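Last updated: November 10, 2020

Week 4 notes: setting up your bench

Okay, so a few of you asked me to write down what I rambled on about last class, because I talk fast and my drawing on the whiteboard was terrible. These are for the Bruvellow sorting and small repairs course, evening group, but the morning group is welcome to them too.

We started with surfaces. I grew up doing repairs on my mum's kitchen table, which was a lovely cheerful floral thing, and I lost more screws on it than I care to admit! A plain surface in one dark colour makes a huge difference once you're handling bright little metal parts. If your parts are mostly black (camera bits, some of the Drasau clock movements) then flip it and work on something pale. Matte if you can get it. Gloss throws the lamp straight back in your eyes and after an hour you'll be grumpy.

Then trays. I like a shallow plastic one with a raised rim and rounded corners, in a colour that's nothing like the bench, and I keep it off to one side so the middle stays free for whatever I'm working on. Put it on whichever side your dominant hand is. I know Fedir Ostapchuk taught some of you the opposite in August, and he's a far neater worker than I am, so try both and see which one your elbow prefers.
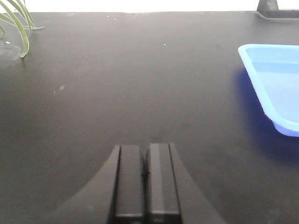

How often should you wipe the bench down?
Before every job, and again whenever you switch materials. Use a barely damp microfibre cloth, go in one direction, and let the surface dry before any parts come out. Dark tops show every speck of dust, which is annoying but handy, as you'll know when it needs doing.

A word on size. Our practice trays are 300 mm on the long side and 40 mm deep, and that's as deep as I'd go for small parts. Any deeper and your fingers start scrabbling in the corners. The Gatti kit has 147 pieces in it, so please don't tip the whole bag out at once (you know who you are). Do the fasteners first, then the springs, then everything else.

For next week: bring your own tray if you've got one, a soft brush, and the parts list from page 11 of the Flirkedcombe booklet. Mark anything on the list you don't recognise and we'll go through those at the start. I'll have spare brushes but not enough for everybody.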